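About Mostel Cabinet Refinishing

Family owned, working out of one shop on Cartwright Street in Mernton. 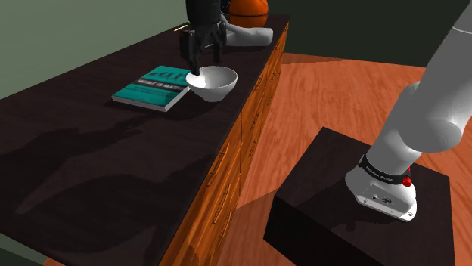 Do I have to move out of the house while you work?
Most customers stay home. We take the doors and drawer fronts back to the shop and spray them there, so the only work done at your place is on the cabinet boxes – usually two or three days of it.

Jaqueline Espinoza started Mostel with a rented spray booth and one helper. There are now 13 of us, including two apprentices from the trades program in Skemness. Jaqueline still does the estimates herself.

We refinish kitchen cabinets, built-ins, dressers and office furniture. We repair veneer and replace hinges and drawer slides. We don't build new cabinets or install countertops, but we can give you the names of shops that do.

A written estimate costs $225, and we take that off the bill if you go ahead. A small kitchen starts at $3,485, with doors, drawer fronts and boxes included. New hardware is extra.

The shop is open from 7:30 to 4:00. We close for two weeks in January to service the booth. Parking is behind the building – please use the side door.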